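My Dad's Claim, Part 4

So the letter came on Friday! If you've been reading along, you know I've been helping my dad with his veterans disability claim since November, and that most of my evenings now involve a folder, a highlighter and a phone on speaker. The envelope was thin and I panicked. They want another hearing exam (fine, he's used to those) and a signed copy of a form I'm certain we already sent.

I called Ifigeneia Vlachopoulos, our service officer over in McKinnon, and she had me read her the whole thing, tiny print included. Her advice was to send the form again and keep the mailing receipt.

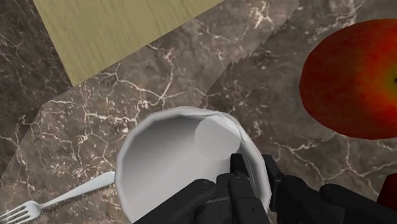
What I'm packing for the exam

His discharge papers, the old audiogram, the list of his duty stations, and the statement from Lăcrămioara Enache, who worked the same flight line and remembers the noise better than he does. Dad thinks the list is overkill. Dad also lost his discharge papers for a whole summer, so he doesn't get a vote.

The clinic is in Cidia, 50 miles from his house, and I'm filing for the mileage this time. Last time I forgot, and I'm still mad about it.

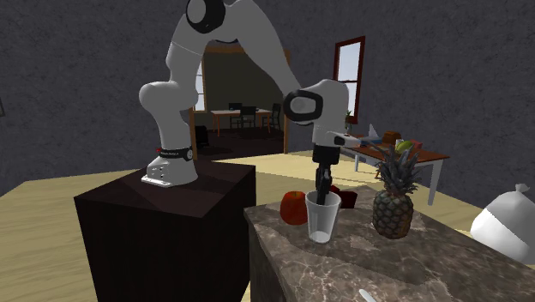
I also made him practice saying how bad the ringing gets on a bad day, because he tells every doctor he's "doing okay." We'll see! Exam's at eight in the morning, and I'm driving.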